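Britedlow library now shuts at 5, and the council says evening visits were too few to pay for. I think it counted the wrong thing. A reading room is useful to people who borrow nothing.

My neighbour Muthoni Muli studied there for 12 years, on and off, after work.

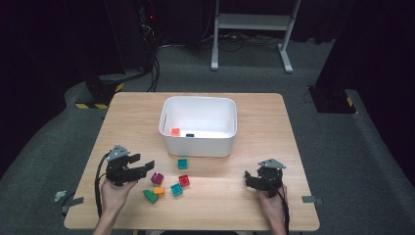 She rarely took a book home. She wanted a warm seat and quiet – neither shows up in loan figures.

Closing early saves almost nothing on heating. The staff hours could be moved from the mornings, when the place is slow. Try that until November, then decide.

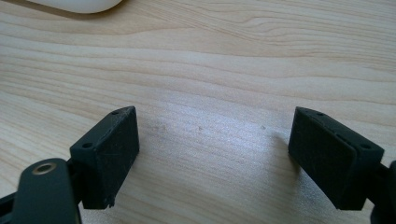

A light wooden table top, with the grain showing.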